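Mullby Allotment and Garden Society
Minutes of the general meeting, Jun 1, 2021

In the chair: Tyra Tangen
Present: 38 members

1. Minutes of the February meeting
Agreed with one correction. The Minham gate is to be painted green, not black.

2. Water
The new pipe to the lower plots has been laid at a cost of £3000. The tap by plot nine still drips and the plumber has been asked to come back. Members asked whether hoses could be left on overnight. They may not.

3. Shed
Two quotes were read out for a new shed. The cheaper one was £4000 without a floor. Several members felt the old shed could be mended and the roof felt replaced.
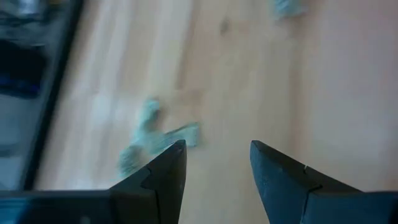
It was agreed to get a price for repairs before the next meeting and to spend no more than £500 on the roof in the meantime. Carried, with three against.

4. Rents
No change this year. Late payers will get one letter.

5. Bonfires
A complaint has come in from Minham Lane about smoke. Fires are to be lit after six in the evening only, and no painted wood is to be burnt.

6. Any other business
The compost order goes in at the end of the month. Names to the chair. Lost: one pair of long-handled shears, near the bottom hedge.

The meeting closed at 8.50 pm.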